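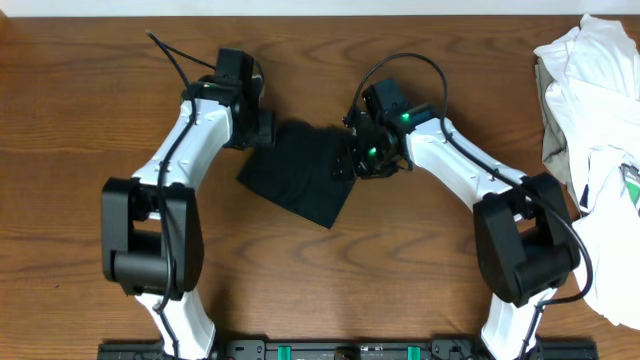

Folding goes so much better once you have a proper place to do it, and a plain table is the best place in the house! You want a flat top at a height where your back stays straight, with enough room for the piece you're working on and the pile still waiting its turn. A wooden top is lovely for this, and if yours has a strong wavy grain like this one, dark cloth shows up well against the warm orange-brown. Keep the waiting clothes heaped over to the right, the way the white ones are, and the middle is free for whatever you're folding.

Section 3: Setting up and folding on the Hunevel table

Before you start

1. Wipe the top with a dry cloth. Check along the edges for crumbs and pen marks, especially if the table doubles as a dinner table.
2. Put the table where daylight reaches it from the side. A lamp works fine in February.
3. Sort into two heaps, light and dark. (You'll be glad you did when you get to the socks.)
4. Set the first heap on one side of the table and leave the opposite side open for finished stacks.

Note: If you bought the Pruven table cover, take it off for folding. It's great under a sewing machine, but thin fabrics cling to it.

Folding a flat piece (napkins, cloths, pillowcases)

1. Take the piece by its two top corners and lift it a little off the table.
2. Give it one gentle shake, then lay it down from the bottom edge up so it settles without trapped air.
3. Smooth from the center outward with an open hand.
4. Bring the top corners down to the bottom corners and line up the edges.
5. Turn it a quarter and fold in half again. Thick cloths can stop there; thin ones take one more fold beautifully.

Caution: Don't drag zippers or metal snaps across bare wood. Turn those pieces inside out, or fold them on a towel.

Stacking

1. Place each piece with the folded edge toward you. Pulling one out later is so easy this way!
2. Stop at 12 pieces. Taller stacks lean, and the bottom ones crease.
3. Carry the stack with one hand flat underneath and the other on top.

Note: For shirts and anything with sleeves, go on to Section 4. The Đặng fold shown there takes a few tries, but it's my favorite in the whole guide and it fits nearly any drawer.

Spare leg pads for the table are part 422. The longer set for stone floors is part 886.

Print this section | E-mail this section

Home | Tables | Folding | Care | Parts

Nernton Home Guides | Contact us | Copyright Nernton | Back to top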